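Vornholm publishes its draft rules for kitchen robots

Vornholm's draft code of practice for household arms went out to members in May, and the headline requirement is simple enough: 100 simulated trials per task, then 40 on real hardware, before a maker may print the word "tested" on anything. Justum has already said it will comply. Of course it has. The draft lets each maker build its own test kitchen.

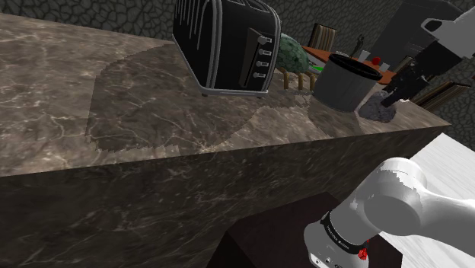
My objection is to clause 4, which asks that a simulated room be "representative" and leaves it there. Uthai Suksawat, who sat in on the drafting, wanted a minimum list of objects and lighting conditions and was told it could wait for version 2. I'd have held out for it. A rendered counter with a toaster, an open pot and a rough gray heap that might be cloth or might be stone would pass as the text stands, and a maker could score the arm on the toaster and skip the heap. Otow's comments ask for the object list to be published with the results. Members who agree should write in and say so.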